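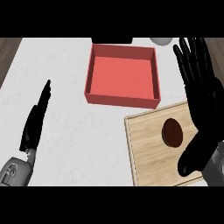

April — Ching-wen Fang
2 min read

Sourdough starter log, continued. Rivside (the rye one) doubled by 4 p.m. and then sank, as it does whenever I tell anyone it's doing well. Fed it 52 grams of flour, same of water, and moved it off the windowsill.

Zeltosau is still sulking. Smells like nail polish remover. I've put it on two feeds a day and will stop opening the lid to check, a promise I also made in March.

Test loaf from Rivside: 500 g white flour, 365 g water, salt as usual. Dough was slack and stuck to everything, including my watch. Shaped it twice. Came out wide and low, tight crumb near the bottom. Prydderch called it "a good cracker" and ate a third of it.
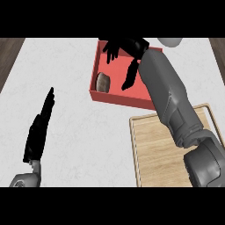
Red tray, marble counter.

Guess is underproofing, but the kitchen was cold overnight and I didn't write down the temperature — see every earlier entry in this notebook. Next bake: less water, longer bulk, and an actual thermometer.

Kokitz wants a jar of Rivside to take home. Feed first, then split. Label the lid this time, the last one got used as pancake batter.

Questions: Ching-wen Fang, bread bench | © the notebook's owner | Back to top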